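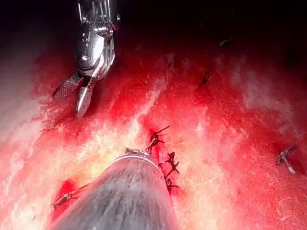 Ticket 1301 – Brarkine player stops dead partway through long clips
Status: open, workaround found

Okay, so this one has eaten most of my week and I'm writing it all down in one spot before I forget which things I tried in which order.

I look after the video library at Multham, which lives on a Bokerano storage box in the back office. Staff watch the clips through the Brarkine player in their browser. Short clips are fine. Anything long plays beautifully for a while, then the picture freezes, the little wheel spins, and you get "Error 383: source not available". Hit refresh and it starts again from the very beginning, which has not made me popular!

First thing I tried was the obvious stuff. Cleared the cache, tried a different browser, tried my own laptop plugged straight into the switch. Same freeze. Rebooted the Bokerano (took ages, it always wants to check its disks) and got the same freeze again.

Then I blamed the wifi, because I always blame the wifi. Wrong. It does it on a cable too. 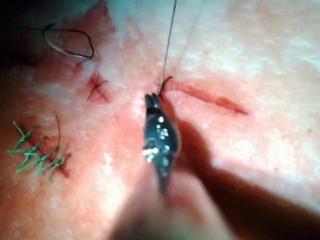

Page last changed: Jan 16, 2022

Update: finally sat there with a timer running like a complete nerd. It dies at 600 seconds, every single time, no matter which file I pick. So that's a setting somewhere, and I went hunting.

The player's own settings page has nothing like it. The Bokerano has an idle timeout under Network, but mine was already off. Where I did find a 600 was in the config for the Nambiar login add-on, which we put in last September so people wouldn't need a second password. It hands out a session token and never renews it while a video is playing – it only renews when you click on something.

Tested that by pausing and unpausing every few minutes. Played right through to the end, no error. Bingo.

Workaround for now: I've bumped the token lifetime up to 5 hours and restarted the add-on. You have to restart it, saving the config does nothing on its own (there went another half hour). Everyone needs to log out and back in once as well, or they keep the old token.

Still to do:
Ask Nambiar support if the renewal thing is a known bug
Check that the longer token doesn't keep the shared computers at the front desk logged in overnight
Put the resume-where-you-left-off option back on, I switched it off while testing

If you still get 383 after logging back in, add a note to this ticket with the clip name and how far in it stopped. Leaving it open until I hear back from Nambiar.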